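Laundry sorting

Laundry sorting is the household task of gathering clothes, towels and bed linen and dividing them into groups before washing, or into piles for folding and storage afterwards.

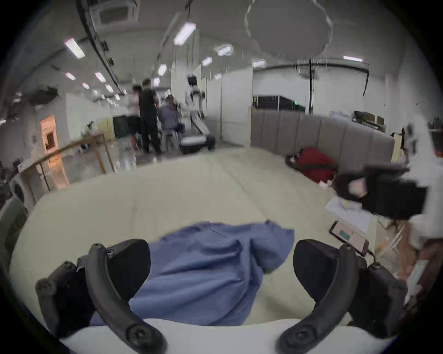

Sorting surfaces

A bed is among the surfaces most commonly used for the task. It is wide, soft and close to the height of the hands, and a pale sheet makes dark or brightly coloured items easy to find. Crumpled pieces are usually spread out one at a time, as a bunched shirt and a bunched towel can look much alike until opened. Bags, telephones and papers are often put down on the same surface and are normally moved aside before folding begins.

Methods

Items are divided by colour, by fabric or by owner. The Clillby method, set out by the household writer Concetta Amato in her handbook Gronard, divides by use: clothing first, then towels, then bed linen. The handbook runs to 218 pages and gives 17 folding patterns, most of them for shirts. Amato advises that pockets be emptied at the sorting stage and that sleeves be turned the right way out.

Household practice

A survey carried out by the Hurnico housing association covered 223 households. Of these, 90 sorted their washing in a bedroom. The remainder used a kitchen, a landing or the room in which the washing machine stood. Thursday was the most common day for bed linen.

See also
Folding
Household linen
Ironing
Washing machine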